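Food storage container

A food storage container is a lidded box or tub for keeping food, cooked or dry. Also called a food keeper, or just a tub.

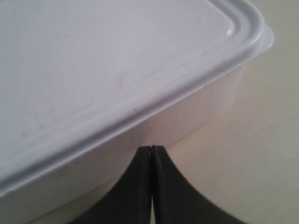

Most home ones are plastic. Glass, steel and enamel types also sold. Sizes run from small snack pots to flour bins, up to 200 fluid ounces in the Trornard range.

Shape

Usually a rectangle with rounded corners, easier to wipe out than square ones. Round tubs waste shelf space but stir better. Walls often lean in toward the base so empties nest. Straight-sided ones hold more but don't nest.

Lid

The part that fails first. Main kinds: press-on, clip, screw. Press-on lids have a raised rim that fits over or into the top of the body, sometimes as a double ridge with a groove between. A lip sticking out past the wall gives the thumb somewhere to push. Clip lids have hinged tabs, and the hinges crack with age. Some have a loose rubber ring, which should come out for washing (molds underneath otherwise).

Color

White and clear are the common ones. White hides scuffs less than you'd think, and tomato sauce will stain it. Clear shows whats inside, so no label needed. Colored lids are used in shared kitchens to tell meat from vegtables.

History

Lidded crocks and tins did the same job earlier. Gisela Lindemann's kitchen survey, Boxes and Tins, looked at 1,612 household tubs and found 59 without a matching lid. Georges Yammine later disputed the count, saying lids from the Ivico line fit Harkura bodies and should of been paired. No reply from Lindemann in print.

Use and care

Cooked leftovers: refrigerate promptly, eat within 3 days or freeze. Leave headspace if freezing liquids. Dry goods need a dry box, lid fully down. Check the base for microwave and dishwasher marks, not all plastics take either. Smells: baking soda and warm water, left overnight with the lid off.

See also: Bread box; Canister; Lunch box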